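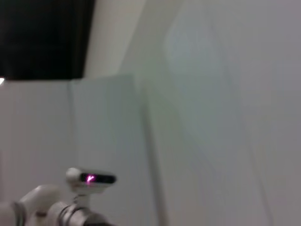
Trodville - estación de grabación de demostraciones a dos brazos

Ref. 1710 - Bajo pedido - Servicio y montaje: Brista
Ficha revisada el 03/11/2018

Para equipos que entrenan políticas de manipulación y necesitan ejemplos buenos, muchos y todos con el mismo formato. La estación graba lo que hace el operador cuando teleopera los dos brazos: cámaras, posiciones articulares, apertura de pinzas, marcas de tiempo. Todo en un solo archivo por episodio. Nada de juntar trozos después.

Se entrega calibrada. Se enchufa, se pasa la rutina de comprobación, se graba.

Qué incluye
Dos brazos con pinza
Cámara de cabeza y cámaras de muñeca
Puesto de teleoperación con pedal de inicio / corte
Software de registro Amissah, licencia para un puesto
Juego de tareas Sodico "Cocina y almuerzo"
Cableado, funda, manual en español

No incluye mesa. Recomendamos superficie clara, lisa, sin estampado.

Juego de tareas: preparar el almuerzo

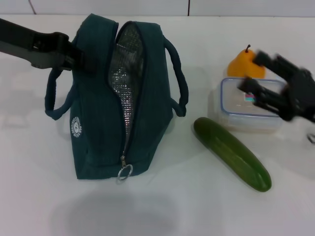

Tiempo de lectura: 3 min

La tarea que más nos piden. Bolsa térmica con cremallera, recipiente de plástico con tapa, piezas de comida (pera, pepino). Parece poca cosa y no lo es: la tela cede, las asas se mueven, el forro plateado devuelve brillos a la cámara y el recipiente es translúcido. Justo el tipo de material con el que un modelo entrenado solo con cubos rígidos se pierde.

La tarea viene partida en pasos, cada uno con su etiqueta:
- sujetar la bolsa por un asa
- abrir la cremallera
- meter el recipiente
- meter la fruta y la verdura
- cerrar

Se puede grabar entera o por pasos sueltos. Los pasos sueltos van muy bien para reforzar lo que falla, casi siempre la cremallera. El juego trae 38 variantes de colocación inicial en tarjetas, para que el operador no repita siempre la misma sin darse cuenta.

Los episodios fallidos tambien se guardan. Se marcan con el pedal largo y quedan en carpeta aparte, no se borran. Luego cada equipo decide si los usa.

Vista de muñeca 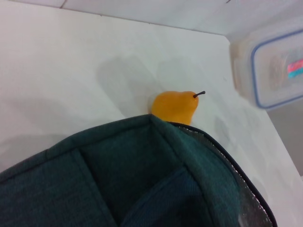 La bolsa abierta y la pera, desde la cámara de muñeca.

La cámara de cabeza ve la mesa completa, pero la propia pinza tapa el objeto en el momento del agarre. Para eso están las de muñeca: borde de la bolsa, interior, distancia a la pieza. Se graban sincronizadas con la de cabeza y se pueden desactivar por separado si el disco aprieta.

Ojo con el desenfoque en los movimientos rápidos. El software avisa al cerrar el episodio si hay demasiados fotogramas borrosos, y el umbral se ajusta en Preferencias > Calidad. De fábrica viene algo estricto. Bajarlo si se graban traslados largos del brazo.

Datos de uso
Episodios de muestra incluidos: 123, ya etiquetados
Páginas del manual: 159
Exportación: por episodio o por lote, con vídeo y señales alineados
Etiquetado: durante la grabación o despues, desde otro equipo
Idiomas del software: español, inglés, portugués

Preguntas que llegan siempre

¿Se pueden usar objetos propios? Sí. Se dan de alta con nombre y foto, y aparecen en el menú de tareas. Sin límite.

¿Cuántos operadores? Los que hagan falta, cada uno con su perfil. Conviene variar, los datos de una sola mano salen demasiado parecidos.

¿Entrena el modelo? No. La estación recoge ejemplos y los deja listos. El entrenamiento va en el equipo del cliente.

¿Hay alquiler? Desde abril, por meses - con el mismo contenido que la compra salvo los episodios de muestra, que van aparte.

Formación de puesta en marcha: una jornada en las instalaciones del cliente, con Dede Appiah. Se graba la tarea del almuerzo completa y se revisan los episodios en el momento. Traer a los operadores que vayan a usarla de verdad, no solo al responsable.

Plazo y precio según configuración. Pedir presupuesto indicando la ref. 1710, numero de puestos y si se quiere montaje.

Accesorios relacionados: pedal de repuesto - dedos de pinza finos para cremalleras - juego Sodico "Cajón y cubiertos" - soporte de cámara adicional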